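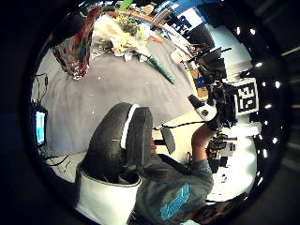
31 March 2021
Flower bench, notes on wrapping and tying

Carrying on from the August sheet, which stopped at the point where the bunch had been tied but not wrapped. The aim is still a hand-tied bouquet that can be laid flat, picked up by the stems and put in a vase without the blooms shifting. Whites and pale yellows again, with green foliage. Pale heads show bruising sooner than anything else, so a bad hold is easy to spot the day after.

Method as it stands:

Strip the lower leaves. Anything left below the tie goes slimy in the vase and cannot be got at afterwards.
Build the bunch in one hand, turning it the same way each time a stem is added. Stems should cross at one point only.
Tie at the crossing point. Two turns, pull, two turns, knot.
Cut the ends level, at a slant, after tying.
Lay down on the grey table with the stems all to one side before starting on any paper or foil.

The last step was missing from the Trellenville version and I have put it back. If the bunch goes down across the table with the heads pointing at whoever is working, the sleeve catches them. Stems to the right suits a right-handed person. A left-handed person should turn the whole layout round.

Wrapping. The stiff Jollov paper holds a cone well but keeps every crease. The metallic wrap from Likton goes round corners more easily and slides on itself, and needs holding in two places while the tape goes on. It is also noisy, a minor point unless the room is shared. For both, cut the sheet to 42 cm on the short side. Anything narrower leaves the outer foliage uncovered, and anything wider hides the flowers from the side.

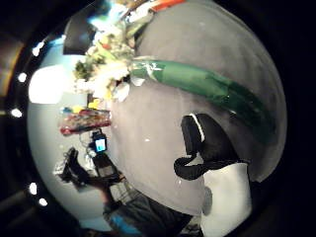
Handling. Keep pressure off the heads at all times, including when the other hand is free and wants something to do. Hold below the tie, thumb on top, and steady the work from the side. Gloves are fine for tying and for carrying, but I would still take them off for tape. Leafy sprigs that stick out beyond the blooms are better trimmed before wrapping than folded in, as they spring back and push the sheet open.

Stock and costs. The Ahuja order, number 551, covers ribbon and tape. Ribbon comes on a 400 m reel and we use about 2 m per bouquet once the bow and the tails are allowed for. Earlier I had been working on half that, which was the plain knot with no bow. Cost sheet to be corrected.

Clearing up. Crumbs and leaf bits get under the wrap and print through as small bumps — wipe the table before each sheet is unrolled, dry cloth first. Small tools to the far edge and kept there. Offcuts of wrap go in the dry bin, stems in the green one. The two were mixed again last week.

Open points:

Whether the second tie, lower down the stems, does anything useful once the bunch is wrapped. I suspect it only makes the ends harder to recut.
Water. A damp pad round the cut ends would help on longer trips, but it softens the paper. Try with the metallic wrap only.
Label position. On the ribbon it swings about, on the wrap it tears when removed.

Next session: same flowers, same tie, paper against metallic, both left overnight in the cool room and checked for bruising in the morning.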